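6. When the gripper drops things in the sink

Okay, this is the section I wish I'd had when I started running the Donero kitchen task in simulation. The arm is supposed to move dishes and food around the counter, and sooner or later something ends up in the basin that shouldn't be there. In my first batch of 100 runs on the Fladuvach sink layout, 16 ended with a drop. Most of those came down to one bad setting (mine, sadly), so let's go through it.

Before you start: work on a copy of your scene file. Resetting a run wipes the contact log, and you'll want that log!

6.1 Stop and look

1. Hit Pause as soon as the drop alarm shows up. Don't hit Reset.

2. Switch to a view that has the basin, the drainboard and the gripper in it together. You're after two things: what's lying in the basin, and what the fingers are over right now. With a plate down in the sink and the fingers already spread over the yellow bowl, I leave the run paused and get the log out first.
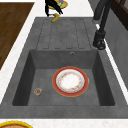 3. Save the contact log under a new name. I tack the run number on the end so I can find it later.

4. Look up the last object the gripper let go of. If the log says "released" and the alarm says "dropped," believe the log — the alarm only checks height.

CAUTION: Never press Resume with the fingers near a bowl or a plate. The controller picks up at whatever speed it had when you paused, and on the real arm that can crack a dish or catch somebody's hand. Use Step until the fingers are well clear.

6.2 Check the basin

5. Raise the arm to its park position and go to the overhead view. Zoom in on the floor of the basin and take your time, especially along the front lip. I once signed off on a sink that still had a little tan-orange thing sitting in it, just a speck at normal zoom, and the planner kept trying to route around it for the rest of the evening.
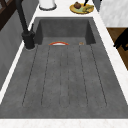

Anyway, once you've got the basin on screen, open the object list and match it up with what you see. Anything you can't match gets selected and looked up by its ID.

6. Delete or re-place the strays one at a time. If you do it in bulk, the physics can wake up and fling the leftovers across the counter (fun to watch, terrible for your data).

6.3 Fix the grip

7. Open Grip Settings and find Hold Force. The Holmgren fingers ship at 8, and that's too weak for anything with a smooth rim. I run mine at 40.

8. Turn off Early Release. This was my bad setting! It opens the fingers while the arm is still moving, and over a sink that's asking for trouble.

Note: soft food gets its own profile. Don't use 40 on a banana.

9. Reset, then rerun the same seed with the new settings. If it drops again in the same spot, send both logs to Grislow support along with your scene file.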